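Unit 6 handout: Reading a vendor package (two-arm tabletop kits)

Bring this sheet to the session along with your own notes on the Stinora brochure. We will spend the first half on the claims and the second on what a buyer could check without the vendor in the room.

1. What is on offer

Stinora is sold by Grurnen as a two-arm package for light handling: baskets, cloths, small containers. The price covers the arms, a wrist camera, a head-height camera, the Tarigan software and 26 hours of remote support. It does not cover the table, installation or replacement finger pads. You have to read the quote twice to find that out, and the brochure never says it at all.

The headline claim is "81 percent success on everyday household objects." Before you write that number in a report, ask:

- 81 percent of what? The footnote gives 200 trials. It does not say how many different objects, or whether the same basket was used for most of them.
- Who reset the table between trials, and how carefully?
- What counted as success? Touching, lifting, moving and setting down are four different results.
- Were failed grasps retried and then scored as one?

Grurnen answered the second question by email (a person reset the table) and skipped the others.

2. Object choice

Vendors pick objects that flatter the hardware. An open-weave plastic basket is light and has a rim a parallel gripper can pinch. It is also a sensible test of vision, as the background shows through the holes. Both things are true, and a buyer should ask which one the demo is being used to show. Cloth is harder. It changes shape, it hides things, and a hand model that works on rigid rims tells you very little about it.

Compare the two views below with the brochure's line that "Tarigan always knows where the object is." One has the basket down in a corner with mostly white wall beside it. The other has an arm at each end of the basket, and a dark gray cloth hanging over the gripper on the right. 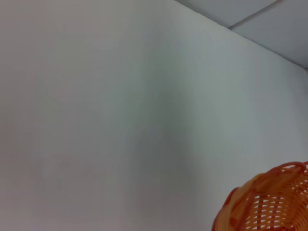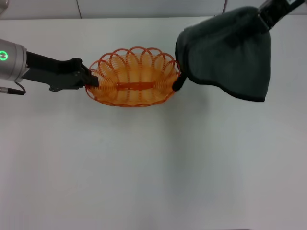 Markos Stefanou disagrees with my reading of "always." His view is that the word refers to the combined estimate from all the cameras, that no single view was ever meant to carry it, and that I am holding a sales sentence to the standard of a test report. He would sooner see us argue over the 200 trials. He also thinks Skustix, the competing kit, makes worse claims in smaller type.

Fair on the last point. On the first, I would still want the combined estimate logged and handed over. Grurnen lists log export as a paid extra.

3. Cost of ownership

The service plan is 438 a month after the first year. Work out what that comes to over three years of ownership and put it next to the purchase price. Include pads.

4. For next time

Write one page on a single brochure claim. State it as the vendor does, then as a test someone could fail. Drafts go to Rafail Sotiropoulos by 5 p.m. the day before we meet. Skustix material is fine if you would rather use that, but get the October version, the older one has a different trial count.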